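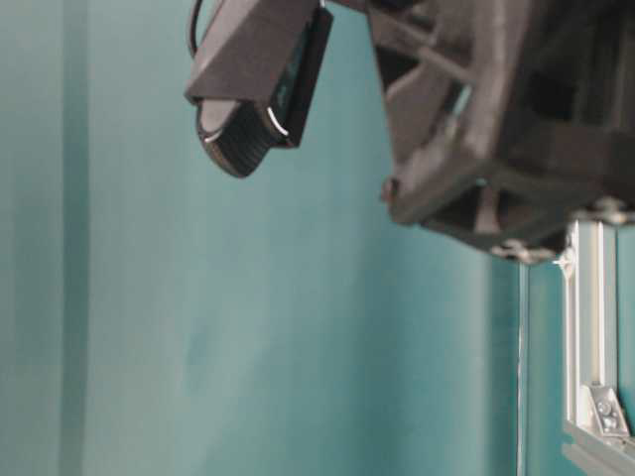
*Figure 12. Painted wall, matte blue-green finish, with a darker vertical band towards the left.*

## 6. Applying the finish coats

This section applies to walls that have been filled, sanded and primed in accordance with Sections 4 and 5. It covers Clenard Matt and Clenard Matt Plus in all colours. It does not cover the Landier range of metal primers, or any ceiling product.

Unevenness of the kind shown in Figure 12, with paler cloudy areas and darker zones in a single colour, is dealt with under 6.5. Readers who wish only to correct an existing wall may go directly to that part, but should first read the cautions in 6.1.

### 6.1 Before you begin

Check that every tin carries the same batch number, which is printed on the base. Where two batches must be used on one wall, empty both into a clean lidded bucket and stir them together before any paint is applied.

The room should be kept between 12 °C and 25 °C while the paint is applied and for the night that follows. Radiators on the wall to be painted must be turned off and allowed to cool fully.

> **CAUTION:** Turn off the electricity supply at the consumer unit before loosening socket or switch plates. Do not rely on the wall switch alone.

> **CAUTION:** Walls painted before the 1970s may carry lead paint beneath later coats. Do not dry-sand such walls. Seek advice before continuing.

You will need:

- a medium-pile roller sleeve and a frame to fit it
- a 50 mm angled brush for edges and corners
- a roller tray or bucket with grid
- low-tack masking tape
- dust sheets
- a lamp that can be stood on the floor

New roller sleeves shed fibres. Wrap the sleeve in masking tape, pull the tape away, and repeat until it comes off clean.

### 6.2 Cutting in

1. Stir the paint for two full minutes with a flat stick, lifting from the bottom of the tin. Do not shake it.
2. Pour a small quantity into a separate pot and replace the lid on the tin.
3. Load the brush to one third of the bristle length and press it lightly against the inside of the pot.
4. Paint a strip along the ceiling line, 50 mm deep, for a distance of no more than one metre.
5. Soften the lower edge of the strip with the tip of the brush so that no ridge of paint remains.
6. Continue to 6.3 while the strip is still wet, then return to step 3 for the next metre.

**Note:** Cutting in an entire room before rolling leaves a visible border in matt colours. Two persons working together, one with the brush and one with the roller, will obtain the best result.

### 6.3 Rolling

1. Dampen the sleeve with clean water and spin or squeeze out the excess.
2. Load the roller evenly. It should be full but should not drip when lifted.
3. Starting at the top of the wall, apply the paint in a column one roller wide, working down to the skirting board.
4. Apply the next column so that it overlaps the first by one quarter of the roller width.
5. After every third column, go back over the area from top to bottom with the roller unloaded and with very light pressure. All of these final strokes should run in the same direction.
6. Do not stop until the wall is complete. If an interruption cannot be avoided, stop at a corner.

At inside corners, finish one wall and let it dry before starting the next. Colour carried round a corner may look darker on one side than on the other, even where the paint is identical, owing to the angle of the light. Judge the colour only when both walls are dry.

Leave four hours between coats. Deep colours in the Camargo palette require three coats, and the interval before the third should be extended to overnight. In November and the winter months, or wherever the room is slow to dry, allow the longer interval for all colours.

### 6.4 Removing masking tape

1. Wait until the final coat is touch-dry but not hard.
2. Pull the tape back on itself at a shallow angle, slowly.
3. If paint lifts with the tape, stop and score along the edge with a sharp knife before continuing.

### 6.5 Correcting an uneven finish

Stand the lamp on the floor close to the wall and look along the surface.

| Appearance | Usual cause | Remedy |
|---|---|---|
| Pale, cloudy areas | Paint spread too thinly, or filler left unprimed | Spot-prime any filler, then apply one full coat |
| Darker patches | Uneven loading of the roller | Apply one full coat |
| Shiny patches | Paint reworked while drying | Sand lightly with fine paper, wipe, apply one full coat |
| Dark border at edges | Brushwork allowed to dry before rolling | Repeat 6.2 and 6.3 together |

Local touching-up is not recommended on any wall larger than an alcove. Repaint from corner to corner.

**Note:** Some variation is normal during the first two days. No remedy should be attempted in that time.

### 6.6 Storage and records

Press the lid down firmly with a rubber mallet and store the tin upright, away from frost. Write the room, the colour and the batch number on the lid. For guarantee purposes, quote form 508 together with the batch number. Form 690 is to be used for trade accounts only.

Section prepared by Olga Tejada and checked by Gervásio Fontes, Technical Publications, Dretgate.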